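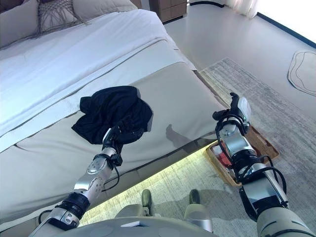
Teststead 장거리 트라이애슬론 경기운영 기술회의 회의록

일시: 1월 6일 오전
장소: Teststead 수상스포츠센터 회의실 및 화상 연결
주재: 경기운영팀장
참석: 경기운영팀장, 수영코스 담당, 사이클코스 담당, 달리기코스 담당, 계측 담당, 의무 담당, Tondness 기술지원 담당, Rosângela Furtado(기술대표, 화상)
불참: 교통협의 담당(서면 의견 제출)
기록: 경기운영팀 사무 담당

가. 전차 회의록 확인

12월 회의록을 수정 1건과 함께 승인함. 수정 사항은 바꿈터 출구 매트의 위치 표기로, "승차선 이전"을 "승차선 이후"로 정정함. 첨부 도면은 원래 올바르게 표기되어 있어 교체하지 않음.

전차 회의 조치사항 중 미완료로 남은 것은 사이클 반환점 노면 보수 요청에 대한 도로관리 부서의 회신임. 교통협의 담당의 서면 의견에 따르면 요청서는 접수되었으며 현장 확인 일정이 정해지지 않은 상태임. 본 건은 라항에서 함께 다룸.

나. 수영 코스

수영코스 담당이 부표 배치안을 설명함. 코스는 동일 구간을 2회 도는 방식을 유지하되, 첫 번째 회전 부표를 호수 안쪽으로 옮기는 안임. 기존 위치에서는 출발 후 직선 구간이 짧아 회전 부표 부근에서 선수 밀집이 발생하였고, 구조정의 접근 경로와 선수 진행 방향이 교차함.

기술대표는 부표 이동에 따른 전체 거리 변화를 확인할 것을 요청함. 수영코스 담당은 뒤쪽 직선 구간을 같은 길이만큼 줄여 보정하였다고 답변하고, 측량 좌표를 회의 후 제출하기로 함. 기술대표는 좌표를 검토한 뒤 승인 여부를 서면으로 통보함.

부표 고정 장치는 Do에서 임차하기로 하고 견적을 접수함. 견적에는 추와 연결줄이 포함되어 있으나 설치용 선박이 빠져 있음. 선박은 수상스포츠센터 보유분을 사용하는 방안과 별도 임차 방안을 비교한 후 결정함.

수온 측정 지점에 대하여 논의함. 작년에는 입수 지점 한 곳에서만 측정하였으며, 얕은 수심의 영향으로 코스 중앙부와 차이가 있었다는 지적이 있었음. 올해는 측정 지점을 3곳으로 하고, 가장 낮은 값을 잠수복 착용 판단에 사용함. 측정값은 공지 게시판과 방송에 동일하게 전달하며, 판단 주체는 기술대표로 함.

수영모 색상은 출발조별로 구분함. 교체용 여분은 등록처가 아닌 입수 구역에 비치함. 릴레이 부문의 색상은 개인 부문과 중복되지 않아야 하므로 발주 전 수영코스 담당이 최종 목록을 계측 담당에게 회람함.

다. 기록 계측

Tondness 기술지원 담당이 계측 체계의 구성을 보고함. 계측 매트에서 읽은 통과 정보는 현장 수신기에 저장된 후 결과 처리 프로그램 Vuma로 전송됨. 통신이 끊어진 경우 수신기에 저장된 자료를 수동으로 내려받아 입력할 수 있음.

계측 담당은 전년도 결과에서 확인된 문제를 다음과 같이 보고함.

첫째, 수영 출구에서 다수 선수가 동시에 통과할 때 일부 칩이 누락됨. 바꿈터 입구 매트의 기록으로 보정하였으나 수영 구간 기록과 이동 구간 기록이 합산되어 표시됨.

둘째, 사이클 반환점의 통과 시각이 다른 지점과 일치하지 않음. 원인은 해당 수신기의 시각 동기화가 설치 전 단계에서만 이루어지고 설치 후 확인되지 않은 데 있음.

셋째, 중도 포기 선수의 상태 변경이 늦어져 코스에 남은 인원의 집계와 실제가 맞지 않음. 의무 담당은 이 문제가 안전 관리와 직결되므로 우선 처리 대상으로 분류할 것을 요구하였고, 참석자 전원이 동의함.

결정 사항은 다음과 같음. 수영 출구에는 매트 2열을 간격을 두고 설치함. 모든 수신기는 설치 완료 후 기준 시계와 재동기화하고 확인 결과를 점검표에 기재함. 포기 선수의 칩은 회수 지점에서 즉시 등록하며, 회수 담당자는 배번, 위치, 회수 시각을 무전으로 계측실에 통보함. 칩을 분실한 선수는 배번만으로 처리하되 본인 확인 절차를 거침.

실시간 결과의 공개 방식에 대하여 의견이 나뉨. Tondness 측은 통과 즉시 공개를 제안하였고, 기술대표는 벌칙 적용 전 순위가 확정 순위로 오인될 가능성을 지적함. 절충안으로 화면 상단에 "잠정" 표기를 고정하고, 벌칙이 반영된 후 확정으로 전환함. 확정 전환 권한은 기술대표에게만 부여함. 표기 문구의 외국어판은 Furtado 기술대표가 검토함.
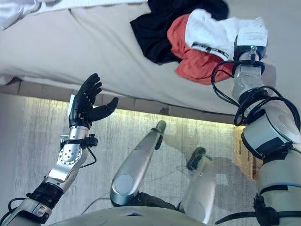

손가락을 편 검은색 로봇 손

라. 사이클 코스 및 바꿈터

사이클코스 담당이 코스 변경이 없음을 보고함. 반환점 노면의 균열은 지난 점검 때와 동일한 상태이며, 보수가 이루어지지 않을 경우 회전 반경을 넓혀 균열 구간을 우회하는 안을 준비함. 우회안을 적용하면 반대 차로 일부를 추가로 통제하여야 하므로 교통통제 계획의 변경 신고가 필요함. 교통협의 담당은 서면 의견에서 변경 신고의 처리 기간을 감안하여 조기에 결정할 것을 요청함.

기술대표는 우회안의 도면에 제동 시작 지점과 감속 표지의 위치를 추가하도록 요구함. 표지는 내리막이 끝나기 전에 선수가 인지할 수 있어야 함. 사이클코스 담당이 현장에서 위치를 재확인하고 도면을 수정함.

드래프팅 벌칙소의 위치는 전년도와 동일하게 함. 벌칙소 인원은 통과 선수의 배번 기록과 벌칙 시간 측정을 분리하여 담당함. 한 사람이 두 업무를 동시에 수행한 전년도 방식은 폐지함.

바꿈터 거치대 간격에 대해서는 기존 배치를 유지함. 다만 달리기 출구 쪽 통로가 좁다는 의견이 있어 장비 보관 상자의 위치를 거치대 아래로 한정하고, 통로에 놓인 물품은 심판이 이동할 수 있도록 선수 안내서에 명시함. 안내서 문안은 경기운영팀에서 작성함.

마. 달리기 코스 및 보급

달리기코스 담당이 공원 구간의 포장 공사로 인한 우회 가능성을 보고함. 공사 주체로부터 받은 공정표에는 대회 이전 완료로 되어 있으나 부대 공사의 종료 시점이 기재되어 있지 않음. 우회가 필요한 경우 거리를 재측정하여야 하며, 측정은 교정된 자전거 계수기를 사용함.

보급소의 운영 순서는 물, 전해질 음료, 고형식, 물의 순으로 통일함. 전년도에는 보급소마다 순서가 달라 선수 혼선에 관한 의견이 접수됨. 쓰레기 투기 허용 구간의 시작과 끝에 표지를 설치하고, 표지 사이의 거리는 보급소별 지형에 따라 정함. 컵의 재질과 용량은 공급 업체의 회신 후 확정함.

야간 구간의 조명은 제한 시간에 가까운 선수를 기준으로 검토함. 호숫가 산책로는 기존 가로등의 간격이 불규칙하므로 이동식 조명을 추가함. 전원 공급 방식은 미정임.

바. 의무 및 기상 대응

의무 담당이 의무소 배치도를 제출함. 주 의무소는 결승선 후방에 두고, 바꿈터와 공원 입구에 보조 의무소를 둠. 구급차 진출입로는 관람객 동선과 분리하며, 결승 구역의 후원사 구조물은 진출입로에 접하지 않도록 배치함.

낙뢰 발생 시의 중단 절차를 논의함. 낙뢰 감지 통보를 받으면 수영 출발을 즉시 보류하고, 마지막 감지 시점으로부터 15분마다 상황을 재평가함. 출발 재개와 종목 축소의 결정은 기술대표, 의무 담당, 경기운영팀장의 협의로 함. 수영이 취소될 경우의 대체 방식은 사이클 시차 출발로 하며, 이 경우 계측 담당은 출발 지점에 별도의 매트를 설치함.

의무 담당은 저체온 증상이 있는 선수의 경기 지속 여부를 현장 의료진이 단독으로 결정할 수 있도록 규정에 명시할 것을 요청함. 이의 없이 채택됨.

사. 조치사항

수영 코스 측량 좌표 제출: 수영코스 담당
부표 설치용 선박 비교 검토: 수영코스 담당
수신기 재동기화 점검표 작성: 계측 담당, Tondness
Vuma 결과 화면의 잠정 표기 적용 및 시험: Tondness
외국어 표기 검토: Rosângela Furtado
반환점 우회안 도면 수정: 사이클코스 담당
도로관리 부서 회신 재요청: 교통협의 담당
공원 부대 공사 종료 시점 확인: 달리기코스 담당
이동식 조명 전원 방식 조사: 달리기코스 담당
의료진 결정 권한 조항 문안 작성: 의무 담당

아. 기타

심판 교육 자료의 개정판은 기술대표의 검토를 거쳐 배포함. 무전 채널 배정표는 사이클 반환점의 수신 상태를 확인한 후 확정함. 차기 회의 일정은 도로관리 부서의 회신 접수 후 별도 통지함.

추가 안건이 없어 폐회함.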